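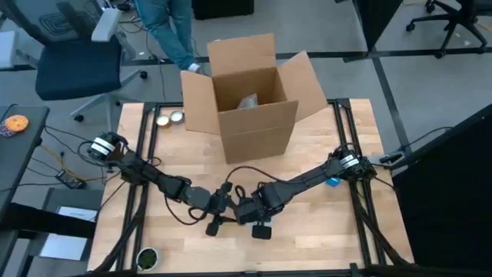 The Handodon bench is a two-arm work cell for small firms and workshops that want to find out which of their packing and sorting jobs a machine can take on. It is sold by Zurneo as a complete unit: table, frame, two arms, two grippers and the control software. The arms stand at opposite sides of a light wooden top and reach in towards the middle, so both grippers can get at the same item, such as an open cardboard box with a plastic bag inside. The black metal frame runs along the edges of the table and around the corners.

What it can do now

Handodon will pick up rigid items of a known size and put them in a box or tray. Tins, jars with lids, boxed goods and plastic tubs are all suitable. It can hold a carton still with one arm while the other fills it. In our own workshop it packs small tins at a steady pace, slower than a person but without breaks. Most customers run it for one job only and leave it set up for that.

What it can't do yet

Soft and crumpled things are still hard. Plastic bags are the worst, as they change shape each time they are touched and the shine confuses the software. Folding box flaps works with new cartons and fails fairly often with used ones. Taping is not supported. We get asked about laundry and washing up, and the answer is no to both for the time being. A towel laid flat can be folded in half - a basket of mixed clothes can't be sorted.

Teaching a new job

A new job is taught by guiding the arms through it by hand. Simple picking jobs need 2000 practice runs before we would leave them to work without someone close by. Jobs that use both arms together need 3000. Runs can be spread over several days and by different members of staff.

Leonidas Tsolakis, who looks after training at Zurneo, suggests starting with a job you already do the same way every time. "If two of your packers do it differently, sort that out first," he says.

Versions

Handodon Valderrama: standard bench, two arms, two-finger grippers. Delivery in 8 weeks.
Handodon Drekitz: as above with longer arms, for deeper boxes. Delivery in 9 weeks.

Both versions need a level floor and a mains socket within reach of the bench. Cables should be kept clear of walkways. The top can be wiped down with a damp cloth - please don't use solvents on it.

Spare grippers and cables are kept in stock. Trial hire is available on the Valderrama only, and the hire charge is taken off the price if you go on to buy.

Page last updated May 20, 2020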